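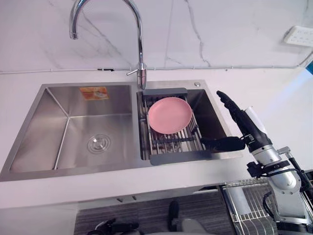 Kitchen trials at Bangate now follow the revised Tornness rules. Arms stay under 85 percent of rated speed near a sink, and no hand closes on a rack or plate until the operator calls it.

Cables are the other change. Anything lying across the floor between counter and equipment gets taped or moved before power-on – that includes chargers.

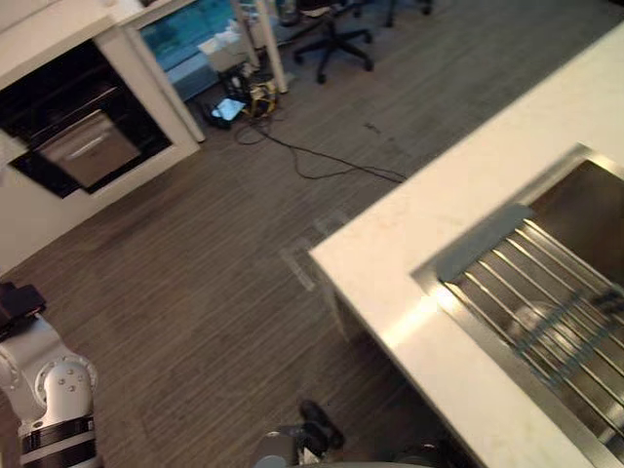 Chettiar Lab, Robot Safety Group
Log sheets go in the Rultholm folder. The rules will be reviewed again in March.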